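Flirnow 发布家务自动化进度说明：梳子进筒这件事，我们还在谈

新闻稿

机器什么时候能做家务？Flirnow 每年都要被问上很多遍，提问的多半是刚洗完碗的人。公司今日发布 Ukum 项目的阶段说明，给出的答复比较扫兴：收拾桌面这一项，能做一点；收拾整个屋子，请先自己动手。

Ukum 项目研究的是家里和店里那些谁都会做、谁都不想做的小活，例如把用过的东西放回该放的地方。项目不叠衣服，不煎鸡蛋，也不给客人端咖啡。市面上端咖啡的演示已经足够多，咖啡通常也足够凉。
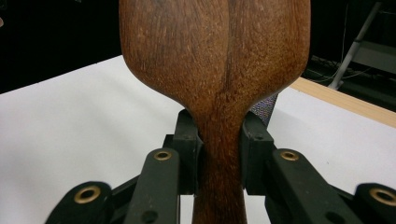 Flirnow 把“归位”定为 Ukum 的第一类任务，理由很朴素：每个家庭每天都在做，而且做得都不怎么样。任务听上去只有拿起、移动、放下几步，麻烦全在第一步。人拿东西时不会想自己捏在哪里，机器必须想，而且要想得很具体。夹住木柄靠近宽头的那一段，两块黑色垫片一左一右贴上去，这在项目内部算是一个体面的抓法。夹在宽头上也能拿起来，只是接下来往哪儿放就成了另一个问题。同一件东西换个方向躺着，前面学到的经验往往要打折扣，折扣力度堪比年终促销。

项目目前由人手持夹具完成动作，再把这些动作整理成供机器学习的材料。本阶段计划收集 2,000 段归位动作，其中 1,000 段留给形状不规则的日用品。杯子和盒子当然也收，但它们对机器一向客气，考不出什么。 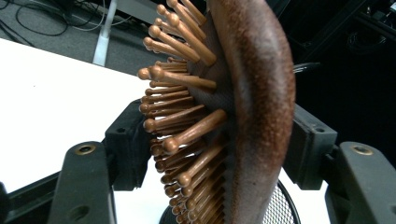
夹具从两侧夹住一把木质气垫梳，一侧垫片贴着梳齿，另一侧贴着弧形梳背。

选梳子并非出于对仪容的重视。梳背圆滑，梳齿一根根伸出来，顶端还带着小圆头，两面的脾气完全不同。对夹具来说，这等于一只手握着鹅卵石，另一只手按着一小片树林。按轻了怕滑，按重了怕伤着梳齿，而家里那把梳子的主人一般不接受“正在迭代”这种解释。

负责店铺场景的合作方 Gorix 则更关心货架。Gorix 在说明中写道：“我们的店员把一把放错的梳子送回原位，连聊天都不用停。机器如果要让整条过道的人都停下来看它，我们就不算它会干活。”Flirnow 认为这个标准十分合理，也十分令人沮丧。

夹具的测试安排由 Lindgren 承担。Lindgren 坚持一条规矩：凡是演示，不得事先把东西摆成机器喜欢的样子。这条规矩让演示的观赏性明显下降，参观者的提问质量则有所提高。上一次有人问，能不能把它借回家收拾孩子的房间。答复是不能，借给谁都不能，孩子的房间属于远期目标。 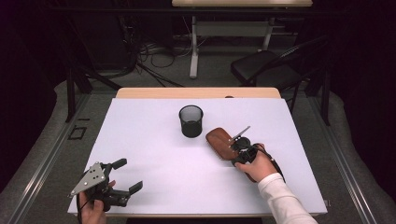

Lindgren 测试间，12/25/19

节日当天，白色台面上照常只立着一个黑色网格筒，夹具里的梳子斜斜地，一端指着它，另一只手里的夹具张着口待命。选这个日子发布说明，是因为这一天全国的桌面都处于一年中较乱的状态，读者对“归位”二字应当格外有感情。

对于外界最关心的时间表，Flirnow 给出以下判断。单件物品、固定桌面、光线良好的归位，机器有望先学会。几件东西叠在一起，要晚一些。东西掉到地上滚进沙发底下，请继续使用扫帚柄。店铺里的补货和理货介于这几者之间，取决于顾客肯不肯把东西放回去，而这一点超出了工程学的范围。

下一阶段工作定于一月开始，Ukum 将再收集 2,000 段动作，并把日用品扩展到 6 类，其中包括刷子、夹子和锅铲。充电线也曾列入讨论，经过一番商量，决定让它再自由一段时间。

Flirnow 不打算在明年推出家用产品，也不接受预订。已经来信询问价格的读者，我们感谢您的信任，并建议把这笔预算用来买一个大一点的收纳筐。

关于 Flirnow
Flirnow 从事日用品抓取与归位技术的研究，Ukum 为其家务与店铺自动化项目，合作方包括 Gorix 与 Lindgren。

媒体垂询请联系 Flirnow 新闻办公室。参观测试间须提前预约，随身带来的梳子请自行保管。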